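9/11/20

Up early, in the lab before seven. Coffee machine on the second floor still broken, so I walked down to the Ketport building and used theirs. It rained on the way back and I had no jacket.

Spent the first two hours on the labels again. The new rule is that an attempt counts as a grasp only if the item is still held three seconds after the lift. Under the old rule we counted it as soon as the fingers closed, and that made everything look better than it was. I went back through all 384 attempts from the summer with the new rule and 43 of them changed from success to failure. Most of those were soft items. Hard blocks and cups hardly moved at all. I was in a bad mood for a while after that, then I decided it was better to find it now than after the Gotow people asked for the raw files.

Then the method itself. I want to write it down here while it's fresh, because the version in the report draft is already out of date.

The old policy looked at the overhead view only and picked a grasp point and an angle. It went straight down and closed. The new one uses the overhead view to get near the item, then stops a little above the table and switches to the wrist view for the last part. From there it makes small corrections, up to six, before it closes. Dragica wanted ten. I tried ten on a small set and the extra ones mostly went back and forth over the same spot, so six stays for now.

The part I'm still not sure about is the seam. Dragica Dimitrov thinks the wrist policy learned to line up with stitching and edges, and that this is why it does better on fabric. It could be that. It could also be that it got more fabric in training, since the second batch was heavy on pouches and cloth. The only way to tell is to hold the amount of fabric fixed and cover the seams, and we haven't done it. I put it on the list for September.

Results so far, soft items only, same starting positions for both. Overhead only got 60 percent. Overhead plus wrist got 90. I don't trust the second number much. The starting positions were chosen by me, and I know which ones are easy. Karlijn is going to choose the next set and not tell me until the run is over.

Lunch at the desk. Cheese sandwich, an apple. Talked to my sister for ten minutes about the car, which needs a new belt.

In the afternoon we worked on the pouch, the gray fabric one. It's the item I care about most at the moment. It's flat and soft, and from overhead the gray doesn't give the policy much to go on except the outline. From the wrist the stitching along the side is easy to see, at least for me. One thing I noticed going through the wrist views is how much the finger hides once it gets over the item. The seam runs along fine and then goes under the finger, right where I'd want to know what it's doing. If the policy really depends on the seam, it has less and less of it to work with as it gets closer. The shadow of the other arm also falls on the table in some of these, and I should check if that throws off the corrections.
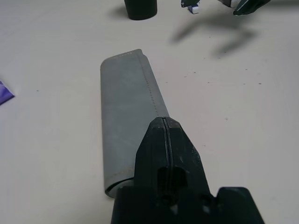
Karlijn Baert wrote back in the shared notes that covering the seams won't settle it, because tape changes how the fabric bends and how much it slips, and then we'd be testing two things at once. She'd sooner turn the pouch over so the seam is on the other side, or sew a second one with the stitching hidden. She also asked if the six corrections are logged one by one or only the last one.

Only the last one. I changed that before I left. It makes the files bigger but not by much. I like the hidden stitching idea and I can't sew, so I'll ask at Van Damme on the way in tomorrow. They do repairs and the price is usually fair.

Altico called about the spare finger tips. Another two weeks. The ones we have are scuffed but they close properly, so it can wait.

Home at seven thirty. Soup from the freezer. Wrote half a page of the report and deleted most of it - the paragraph on the old labels needs to go first, before any of the results, and I hadn't left room for it. Set the alarm for six.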